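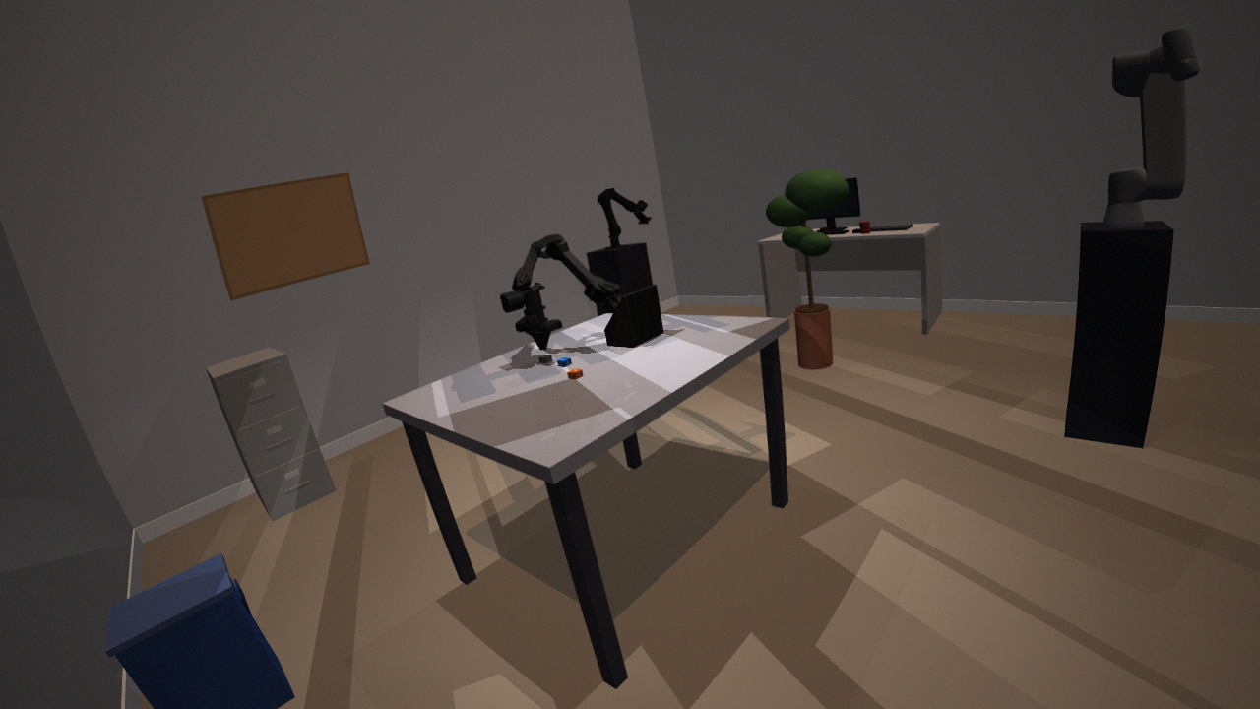
The long table, with the arms at the far end.

The Rekano leaked on a Thursday, 28th November, at lunch, and by the time I had put down my sandwich there were four versions of it.

I write for a phone site. My job is to take a thing that somebody else has written about a phone that isn't out yet and write it again, with the sentences in a different order. I have done this for six years. My mother believes I am in engineering.

The first leak was a benchmark score. A handset with no name and a model number like a license plate had scored 1153 on the single-core test, and the forum decided by one o'clock that this was the Rekano, the next big phone from Koppel. I wrote 300 words saying so. I used "reportedly" five times, which is our house limit.

The second leak said 1880. Same phone, same test, different forum. I wrote that up too, under the headline "Rekano Gets Massive Speed Boost," and our readers were thrilled that Koppel had improved the thing so much over the course of an afternoon.

My editor came by. She wanted to know where the numbers were coming from.

"Ciltico," I said. Ciltico was another phone site.

"And where does Ciltico get them?"

I looked. Ciltico got them from Telen, a blog with a black background and one photo of a circuit board. Telen thanked "a trusted source in the industry," with a link. I clicked the link. It went to a piece I had written in January.

I read it twice. It was a slow-week piece, the kind where you guess at next year's phones so you have something up over the weekend. I had guessed that the next Koppel might score 1153. I remember how I got the number. It was what I owed on my car.

"Well?" said my editor.

"It's solid," I said. "It goes back months."

She nodded and asked for something on the screen. I said I was hearing up to 2000 nits. I was hearing it from myself, but in a confident tone. Telen had it in 60 minutes. Ciltico had it right after, with a chart.

Around five, an email came in from Koppel. I opened it the way you open a letter from a landlord. It was from a man in their press office, very polite, and he didn't want a correction. He wanted to know if I could share anything further about the Rekano — the screen, the battery, a launch date if I had one. They had a meeting on Monday, he wrote, and the engineers weren't telling him anything.

I thought about it for a minute. Then I gave him a bigger battery and told him spring.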